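阅读时间：5 分钟

分类：门窗五金 / 室内门

换了一只门把手，顺便把这扇门的几处毛病记下来。门是平板木门，旋转式球形把手，合页两副。地面在门口换材料，屋内一侧是米色带斑的地面，外面那侧是灰蓝色地毯，踢脚线深色。两种地面高度差 2 毫米，门底间隙要按高的一侧留，按低的一侧量出来会刮。

先说合页。合页为黄铜色，上下各一，轴心应在同一条垂线上。检查办法是把门开到一半松手，门自己走就是轴心偏了。往开的方向走，多半是上合页在门框上嵌得太深；往关的方向走，多半是下合页。垫片用硬卡纸即可，一层一层加，每加一层重新松手试一次。不要用泡棉双面胶，受力后厚度会变，过一个冬天又得重来。
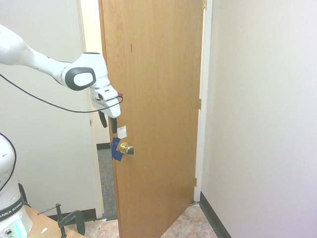

Kristóf Medve

把手的固定方式比合页更值得写。球形把手靠两颗长螺丝把内外两个面板夹在门板上，门板木料会随湿度胀缩，夹紧力跟着变，时间一长螺丝松半圈，把手就开始晃。晃动本身不影响开门，但锁芯方轴与锁舌机构之间会产生空程，转把手时前面一小段没有反应。判断空程用纸胶带在面板上做零位记号，转到锁舌刚开始动的位置再做第二个记号，两个记号之间就是空程。我习惯在记号旁边贴一张小纸签，写日期和是内侧还是外侧，过几个月再量，有数可比。

我这次用的是 Brondolell 的黄铜色球形把手。锁舌伸出量偏短，锁扣片需要往外挪。挪锁扣片之前先试三件事：门能否靠自重停住，锁舌斜面朝向是否正确，锁扣片开口上下位置是否对中。对中的检查很简单，在锁舌头上涂一点铅笔粉，轻关一次，看锁扣片上的印子落在哪里。印子偏下，说明门沉了，回去处理上合页，不要锉锁扣片。锉掉的金属补不回来，门调正以后开口反而过大，关上会有响声。

锁舌侧的胶带也说几句。门边那一圈木料在拆装把手时最容易崩，尤其是孔口边缘。贴美纹纸或蓝色遮蔽胶带可以减少掉渣，螺丝刀打滑时也有一层缓冲。贴法没有讲究，交叉贴两条，绕过门边压实就行。注意不要盖住锁舌面板的缝，否则面板压不平，装完会凸起一点，关门时刮锁扣片。遮蔽胶带在木面上不宜久留，时间长了残胶要用酒精擦，清漆薄的地方会发白。

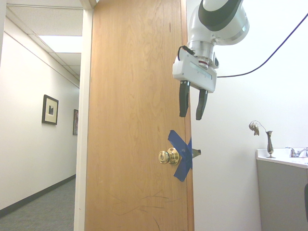 黄铜把手、蓝色胶带与伸出的锁舌。

门板下部有几道深色细划痕，横向散开，有的带弧度。这种痕迹先用指甲横着刮过去，能感觉到凹槽的是伤到了木料，感觉不到的只在漆面上。漆面上的划痕用同色蜡条填，填完用塑料卡片刮平，再用干布顺着木纹擦。伤到木料的，蜡条只能遮色，侧光下还是看得见。要彻底处理就得局部打磨补漆，而平板门没有线条可以收边，补过的一块和周围总有色差，除非整面重做。我的决定是只上蜡。

关于把手润滑。Takumi Kuroda 在邮件里问为什么不用机油。机油会粘灰，锁体里的灰和油混在一起，低温时发涩。钥匙孔里用石墨粉，锁舌斜面上抹一点固体石蜡，别的地方不动。石墨粉用量极少，喷多了会从钥匙孔掉出来，在浅色台面或墙面上很难擦干净。这间屋里门旁边就是洗手台，白色台面，我喷之前会先铺一张报纸。

耐久性方面，有一篇帖子说把手装好后每开关 1,000 次应紧一次螺丝，我觉得按次数算没有可操作性，家里没有谁去记。改为按季节：采暖开始后紧一次，停止采暖后再紧一次，一年 2 次。紧的时候两颗螺丝交替上，每颗每次四分之一圈，手感变硬即停。过紧会把面板压变形，把手转不回原位，这种情况我遇到过，当时误判成弹簧断了，拆开才发现弹簧完好。

剩下没做的：门框白漆在下合页旁边要补一笔，锁扣片的旧螺丝孔要用木签加白胶塞实再重新打孔。白胶干透前不要上螺丝，至少隔夜。钻头选比螺丝杆细一号的，孔深在钻头上用胶带标出来。补漆等木签那一步做完一起来。

标签：球形把手，锁舌，合页调整，木门划痕

2023年4月20日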